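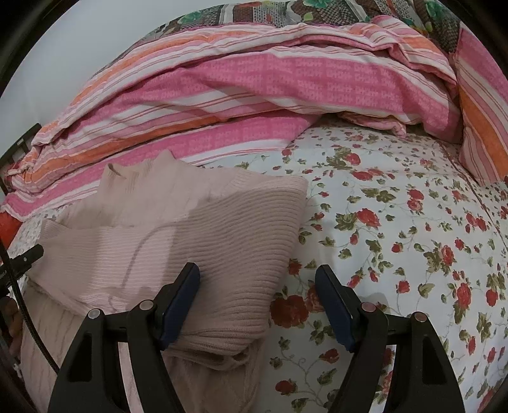
Knitwear should never go on a hanger, not even for one night, wrote one reader from Timudthorpe after our December note on the winter clothes collection, and many other readers agreed with her. A pullover on a hanger becomes long in the body and gets two small points on the shoulders, and these are difficult to remove. Fold it on the bed, she advised, and put it in a drawer.

The advice comes at a good moment. The Lemaire clothing exchange opens again next week in the old reading room in Timudthorpe, and this year knitted things have their own table for the first time. The organisers received 800 pieces of clothing before the new year, and 239 of them were knitted. Most were in good condition. But 81 could not be given out at once, as they arrived pressed into the bottom of bags and had to be washed, dried flat and folded again.

For this reason the exchange now asks that jumpers and cardigans are brought already folded. The method on the sheet at the door is a simple one. The garment is laid face down on a bed or a wide table and made smooth with the hands, starting from the neck. The sleeves are brought across the back, one after the other, and then the bottom is folded up to the middle and once more to the shoulders. Thick ribbing at the waist or the cuffs should stay on the outside of the fold, or it makes a hard lump and the pile falls over. Very soft knits can be rolled.

A bed is the better place for this work, according to the same sheet, when it has a clean sheet on it and the blanket is pushed away. Wool catches easily on a rough table. Light colours such as pink and cream should be folded apart from dark ones, which can leave fluff on them.

Not everybody is happy with the new rule. Some families said that they bring the clothes straight from work and have no time to fold anything. The exchange answers that unfolded things will still be accepted, but only on the first evening, and they will go on the table some days later than the others.

The shop Divetti, in the same street, will give paper bags of the right size free of charge until they are finished. Plastic bags are not wanted this time. Boxes from the Sturkano warehouse are again available for larger quantities, and they can be collected from the side entrance of the reading room.

Last winter 207 households took part. Children's sizes are needed most, and also long cardigans for older people. Socks and gloves are accepted in pairs only, tied together with a piece of wool or a ribbon, please no pins.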